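Coffee corner: how we share the new machine

Since the start of this term we have a single-serve coffee maker in the Durness room, and many of you have asked me how it should be used, cleaned and paid for. I promised at the last house meeting to write the answers in the newsletter, so that I do not have to repeat them on the stairs. I apologise if some of it is already known to you.

The old filter machine served us for nine years and it made a good pot, but a full pot was too much for most mornings. Salamatu Abubakari kept a small notebook by the sink last February, where people could write how much coffee they had poured away. The notebook was not very pleasant reading. After this we agreed to try one cup at a time, and to keep the old machine in the cupboard for the days when we have guests. It is on the bottom shelf, behind the soup plates, with its paper filters.

The new one is black, with a silver band across the front that is also the handle of the lid. The buttons are in a round panel on the top of the lid. The water goes in at the back. Several people have looked for the buttons on the front and have thought that the machine was broken, so please look on the top first.

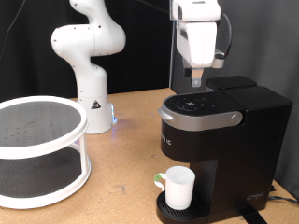 The coffee maker in the Durness room. The water reservoir has the black lid at the rear.

Now the daily use. Please fill the reservoir from the jug and do not carry the machine to the tap. The jug is the blue one with the chipped handle, and it stands beside the bread bin. We have hard water in this building, as everybody knows who has a kettle, and Chaminda Ekanayake recommends the filtered water from the kitchen downstairs. I have tried both and I could taste a difference, but a small one. If you are in a hurry, water from the tap is allowed.

When your cup is ready, take the used capsule out and put it in the tin with the green lid. It is hot for a while, so use the spoon. The capsules do not go in the ordinary bin and they do not go in the food waste either, even if they are full of coffee. Amerley Nyarko empties the tin when it is full and takes it to the collection point at Zokum, where she goes anyway for her shopping. If you find the tin full and Amerley is away, there is a strong paper bag hanging on the back of the door.

Please wipe the drip tray if you have spilled. I know that this sounds like something one says to children, but coffee with sugar in it becomes sticky very quickly and the ants found it already in the first week.

For the bigger cleaning we have a list on the inside of the cupboard door. Every two weeks one person washes the removable parts by hand, in warm water with a little soap, and wipes the outside with a soft cloth. It takes almost 12 minutes if you dry everything properly. Do not use the rough side of the sponge on the silver parts, please. Efua Kwofie has the next turn, then Chaminda, then me. There are still four empty places on the list before the end of the year, and I would be happy to see some new names in them.

Removing the limescale is a different job and I will do it myself the first time, with the powder that we bought. On that day there will be a note on the lid. If you see the note, please do not make coffee, even if the machine looks finished, because the powder must be rinsed out with clean water first.

About the money: the box is the same as before, the old Kpodo biscuit tin on the window sill. We ask for a small coin for each capsule, and you may bring your own capsules and pay nothing. If you bring your own, write your name on the packet. Efua found a packet without a name behind the tea and it is now in the common basket. If it was yours, speak to her and she will give you the same number back.

There was also a question about tea. The machine can make hot water without a capsule, and some of you use it like this. I have no objection, but the first cup can taste of coffee, so let a little water run through before you put the tea bag in. The kettle stays where it is for those who prefer it.

Two more small things. The mugs from the Furon set are for everybody, but the tall brown mug belongs to Salamatu and she would like to find it in its place in the morning. And the milk in the door of the fridge should have a date on it. I have put a pen on a string there.

Remarks and complaints can be given to me, or written on the sheet beside the list. We will talk about the price of the capsules again when the first big packet is used up.

Hanne Valtonen
9/14/20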